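The ferry to Skolholm takes 66 minutes, and I have never once wished it were quicker. You sit by the window with your coffee going cold and watch Drutstead slide away behind you, and by the time the island shows up you've forgotten whatever it was you were fretting over at breakfast.

I've made the crossing every March for seven years now, mostly for the bakery by the harbor (the rye rolls, if you can get them!) and for the long walk out to the lighthouse.

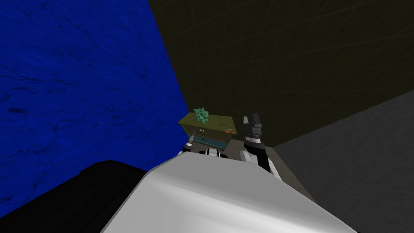 Go slowly on that walk — the path dips and wanders, and the wind will have its say.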